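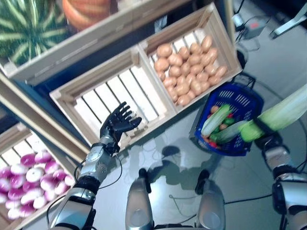
So there's a new comet, it's called Trilow, and my inbox has decided it's going to be visible in daylight. Let me save you some trouble. Thread.

First, what we've got. Trilow was picked up by the survey telescope at Marulanda as a smudge that moved a little between exposures. The discovery images are the least exciting pictures you will ever see. I have one as my desktop background.

The orbit is decent now. It's built on 285 position measurements, which is plenty to say where the thing will be in June. How bright it will be in June is a separate question, and that's the one everybody wants answered.

Comets get brighter as the Sun warms them up and the ice turns to gas and drags dust along with it. How much ice? How much dust? Is there a crust over it? We find out when it gets here. It's a bit like pricing a house from the color of the mailbox.

The prediction going around says magnitude minus something. That comes from taking the brightening curve so far, laying a ruler on it, and drawing until you run out of paper. Comets coming in for the first time love to flare up early and then sulk.

My guess is magnitude 6 at its best. That's the edge of what you can see with no equipment from a properly dark place. From my driveway, with the neighbor's security light, it's the edge of what you can imagine. 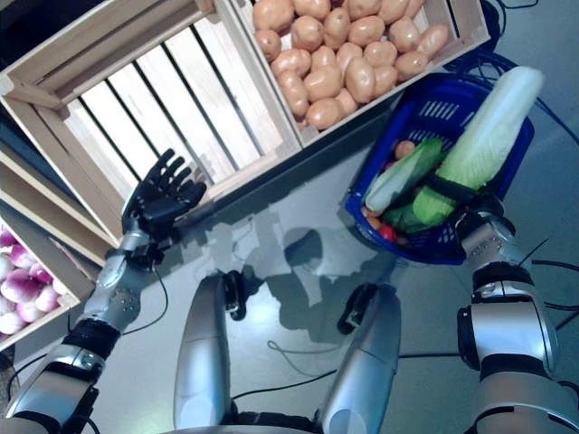 The nucleus is small, and people keep asking me what it looks like. We don't know, it's a dot inside a fuzzball. If you need a mental picture, most of the comet nuclei that spacecraft have visited are lumpy and longer than they are wide. Think of the potatoes in that crate, then paint them nearly as black as charcoal and make one of them big enough to have its own weather. The turnips are too round and much too cheerful.

Now the mission question. Yes, there is a proposal called Flurnia to send a small probe past a comet like this one. No, it is not going to Trilow. It hasn't been built. At present Flurnia is a slide deck with a very nice logo.

I've read the proposal, by the way. Good science, good camera, and a schedule written by someone who has never waited for a part to ship.

No, it won't hit us. I've been asked 19 times since breakfast, so I'm putting it in its own post. It passes well outside the orbit of Mars. You could not arrange a collision if you tried, and please stop sending me diagrams.

The video saying otherwise has 3,691 comments. I read more of them than I should have. One person wants to know if it will affect their sourdough. I respect that person the most.

If you want to look anyway, and you should, get binoculars. Regular ones, the kind in the closet. Go out at 4 a.m., face east, give your eyes a good while in the dark, and put the phone away. Your phone is brighter than the comet by an amount I'd rather not calculate.

Expect a pale gray blur. If it has a tail, wonderful. If it doesn't, you've seen a very old piece of ice, and you can tell people at work about it until they move desks.

The Fliltbridge astronomy club is setting up telescopes in the field behind the library in June, clouds permitting. Clouds have not permitted for our last few events. Bring a chair and a coat.

I'll post new brightness numbers when I have them. If it fades, I'll be unbearable about it. If it hits minus anything, this thread is getting deleted.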